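Onalau Day Pack, 8 liter

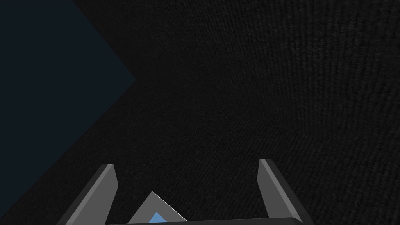
Small bag for long sightseeing days. Fits water, a rain shell, a paper map, snacks. Weighs 516 grams empty. Hip belt comes off, straps dont.

Two side pockets, one hidden zip at the back for passport and cash. Goes under the seat on most regional flights, check with your airline tho.

Colors: sand, moss, brick. Brick back in stock in April.

Carolina Bastos took hers on the Natholm coast walk, ferry and all: "Wore it nine hours, forgot it was there."

Rain cover sold seperately, item 951. Returns within 100 days, tags on. Bulk orders for tour groups, ask for Florence Fehr at the Forkgate store.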